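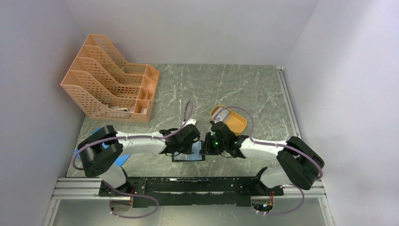
August 10, 2023. Desk sorting, layout notes. The goal for this round is a fixed place for every small item that normally ends up lying on a desk, so that two people clearing the same desk get the same result. File organizer first. The peach one has four angled compartments in a stepped row, high at the back and low at the front lip, and the mesh sides let you check the contents without lifting anything out. It stands at the upper left of the floor and stays there. Small things in the front compartment sit very low, as the grayish-white one does now, and are easy to miss from the front. Proposal: front compartment for flat items only, nothing shorter than the lip. The Raptis list still says "any small item" for that slot and needs editing.

Inside height at the front lip measured at 70 mm, on the Vondus rule. Rear panel not measured. The Plirevcombe sheet gives the full depth as 436 mm, which can't be right for this type of organizer - probably a row for a different product. Check before copying it anywhere.

Cards: loose cards do not go in the organizer. They slide down behind one another and the one behind gets forgotten. They go flat in the yellow container on the right, printed side up, long edges together. A slight overlap is acceptable if both can still be read. Limit of 2 per container until the Ulent labels arrive, then revisit. 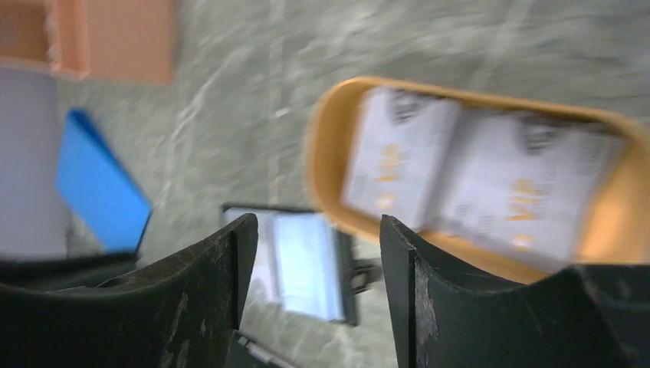 Ernő Deák would drop the overlap allowance altogether. His point was that overlapped cards get picked up as one, and that a written limit is no use if the second card goes missing under the first. He would also rather have the long edges parallel to the rim, with a finger's width left on one side for lifting.

Agreed on the parallel edges. Not convinced on the overlap, will try both ways over 14 clear-ups and log which cards come out together.

Open: where blue paper goes, flat or filed. Leave until November.

Workshop > Notebooks > Desk sorting > Layout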